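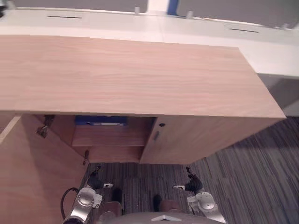
Prys Howells thinks I should have called this a list and left it at that, and he may be right, but it has a README now so it's a dataset, sorry Prys!

Plandcombe Secondhand Listings

What you get is 313 ads for used furniture, typed up by me from the Plandcombe swap board, mostly in the evenings with the radio on. One row per ad. I started because I wanted to know if sideboards really do get cheaper after the holidays (December is weird, more on that below) and then I just kept going.

Columns

id: a plain number, no meaning
item: my word for the thing, so "cabinet" covers a lot of ground
price: asking price in dollars, blank if free
wording: the ad text with names and phone numbers taken out
posted: month only
gone: yes, no, or blank if I never found out

Stuff to know before you use it

Prices are what people asked, and I have no clue what anybody paid. In 78 rows there's no price at all, and free things are mixed in with "make me an offer" there, which I regret. Fatemeh Mazandarani went through the wording column and fixed my typos, but she left the sellers' own spelling alone (I love "chester draws" too much to lose it).

December has only six ads. The board was down for most of that month, so please don't build a theory on it like I nearly did.

Changes

2021-08-06: split desks from tables, 109 rows touched. If you had the older file, grab it again.

License

Do what you like with it. A mention is nice. If you find a row that's plainly wrong, open an issue and give me the id, and I'll get to it on a weekend.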